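Notes for the Caststead evening, slot two, 20 minutes with questions
Working title: Does a grey room help you think?

Start without the slides. Ask who has been told that a colour calms people down. Hands up. Ask who told them. In my experience it's usually a paint shop.

Slide 1. The claim. Travham library repainted its reading room in November and the leaflet said blue-grey walls "improve concentration by 18 per cent". Read it out slowly. Eighteen per cent of what? I wrote to ask. Kazimír Jelínek wrote back, very politely, and said the figure came from the decorators. The decorators, Rusnák, said it came from a supplier's brochure. The brochure has no footnote. Pause here, people laugh.

Slide 2. What would count as evidence. Two rooms, same chairs, same light, same noise, different walls. People sent to one or the other by a coin toss. A task you can mark. Kristýna Michalík tried something close to this at Osa with 66 students and a proofreading exercise. She found a small difference, in favour of the beige room, and doesn't believe it. Neither do I. Say why: the beige room was next to the kitchen and the heating worked.

(If someone brings up pink prison cells, say we can come back to it. Don't get drawn in, it ate half the session last time.)

Slide 3. What people say they like. Different question altogether. Travham put out a comment box and got about 1,000 slips. Most of them mention the paint. Well, the box had a sign on it asking what they thought of the paint. Quite a few also say the new lamps are better, and the lamps went in the same week. I'd want to know how much of the "calmer" is the lamps. The library can't say.

Slide 4. Colour names. Leave it up while I talk.
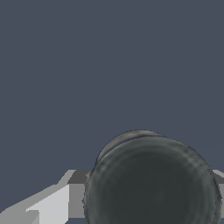
Colour names do a lot of the selling, and they should make us suspicious. A tin called Harbour Dusk costs more than a tin called Grey 4, and the customer at the counter has already been told how to feel about it. Ask the room for a name for the flat colour at the back, the stretch above the big dark cylinder. Charcoal? Navy? Slate? Take four or five answers and don't settle it. Then ask whether any of those names made it feel colder. If we can't agree on the word, I don't see how a leaflet can promise what the word will do to us.

Slide 5. What I'd accept. A second study by people with no paint to sell. The task described in full. The boring results printed along with the good ones. Until then, paint the room whatever you like and spend the money on quieter doors.

Questions. Likely one: "But I do feel calmer in there." Fine, I believe you. Ask what else changed.

Leave the Travham leaflet on the table by the exit and bring it home this time, it's my only copy.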